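Aplazamiento de carrera por lluvia: reparto de puntos y validez de las vueltas

Foro de ayuda del Campeonato Haleden de motociclismo de resistencia. Sección: Reglamento deportivo

Secretaría del Moto Club Vachon

Nos dirigimos a esta sección para solicitar aclaración sobre la prueba de noviembre, categoría de 500 c. c. La dirección de carrera mostró bandera roja cuando el líder había completado 13 vueltas, y la manga no pudo reanudarse por la lluvia. En la clasificación provisional nuestro piloto, dorsal 3721, figura una posición por detrás de la que ocupaba al paso por meta anterior a la interrupción. Deseamos saber qué vuelta debe tomarse como referencia, si procede la puntuación íntegra y de qué plazo dispone el club para reclamar.

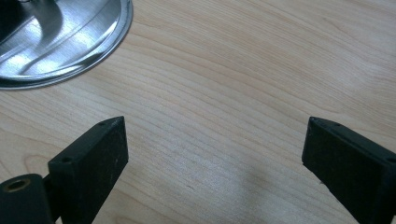 Leonardo Sartori

La referencia es la última vuelta completada tanto por el líder como por todos los pilotos de su misma vuelta antes de la bandera roja. Si el piloto perdió la posición después de ese paso, el cambio no debe computarse. Conviene solicitar a cronometraje la hoja de pasos por meta, dado que la clasificación provisional solo recoge el resultado agregado.

En cuanto a la puntuación, el reglamento particular del campeonato exige haber cubierto dos tercios de la distancia prevista para otorgarla íntegra. Por debajo de ese umbral se concede la mitad.

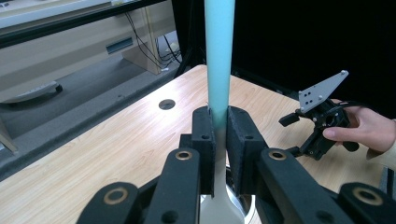 El plazo de reclamación es de treinta minutos desde la publicación de los resultados provisionales en el tablón oficial. La reclamación se presenta por escrito, firmada por el concursante o su representante acreditado, y referida a un único asunto. Transcurrido el plazo, solo cabe solicitar la revisión por aparición de un elemento nuevo, y corresponde a los comisarios apreciar si lo es.

Equipo Bullon

En la prueba del trazado de Pluvix nos sucedió algo semejante y se nos concedió la mitad de los puntos. La fianza ascendía a unos 4000 euros si se pedía verificación técnica del motor, aunque entiendo que para una cuestión de tiempos el importe es inferior. Desconozco si la cuantía sigue vigente.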